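Filed under: Workplace, Automation, Notes from the Floor

June 21, 2023
Posted by the author of this blog

The packing department at Ralell completed its changeover this month, and several readers have asked for a fuller account than the short notice I posted in the spring. I worked on the floor for most of the period in question and now divide my time between the floor and the planning office. The views below are my own and should not be taken as a statement by the company.

For those unfamiliar with the operation, Ralell prepares small replacement parts for household fixtures and ships them in mixed kits. A single kit may hold washers, clips, a short length of tubing and a folded instruction sheet. The catalog currently lists 1,951 separate items. Until last year every kit was assembled by hand, at long tables, by employees who had learned the catalog over time and could tell two nearly identical clips apart by touch.

Management selected a system called Flinby, which was installed at two stations on the north side of the building. The arms at those stations pick items from a tray and place them in a kit box. The remaining stations continue to be staffed in the usual manner. No positions were eliminated during the changeover, and the written notice given to employees in June states that none will be eliminated before the next contract period. Employees are entitled to ask what will happen after that date, and many have done so. The company has not yet provided an answer.

The most visible change concerns the pace of the day. Under the earlier arrangement, each table set its own rhythm within the shift. A group that finished a difficult order early would slow down for the next one, and supervisors generally accepted this. The Flinby stations do not vary in that way. They request trays at regular intervals, and the person assigned to supply them must follow that schedule. Several employees have described the work as lighter on the hands and harder on the attention. I have supplied trays myself and agree with that description.

A second change concerns knowledge. Fourteen employees were asked to take part in the setup, and their task was to show the system how the parts should be handled - which ones roll, which ones stick together, which ones must be laid flat. This was skilled work. It drew on habits that had never been written down, and for some of those taking part it was the first time anyone in the office had asked them to explain what they did. The sessions were paid at the regular rate. In my opinion they should have been paid at the training rate, as the employees were acting as instructors in every sense that matters. A request to that effect has been submitted through the usual channel.

The setup also took longer than the schedule allowed. Thin plastic parts proved difficult, and the Lambert clip, a small item found in a great many of our kits, had to be returned to the hand tables altogether. It remains there today. The employees who pack it have been told that the arrangement is temporary, and they have received this news calmly.

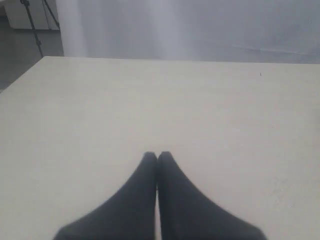
Training for the new duties is offered in two parts. The first covers safe conduct near the stations, including when to stop an arm and whom to notify afterward. The second covers routine faults and is open to anyone who has completed the first. Attendance has been good on the day shift and poor on the evening shift, where the sessions fall during the meal period. This is a matter of scheduling and could be corrected without expense.

I would also note the effect on conversation. The hand tables are social places, and new employees have always learned the work by sitting beside experienced ones. A person assigned to a Flinby station sits alone for long stretches. The department has begun rotating that assignment, and the rotation is welcome, but it was introduced only after employees requested it.

The Provlow site is expected to receive similar equipment next year. Employees there have written to me with questions about seniority, shift preference and the effect on the annual review. I can speak only to what has been done in our building, where seniority was respected in assigning the stations and the review form has not yet been changed. My advice to the Provlow staff is to obtain the training schedule in writing before installation begins - and to ask for copies in each language used on the floor. Ours arrived in English only, and the translated version is still being prepared.

Contact | Copyright 2023, all rights reserved | Back to top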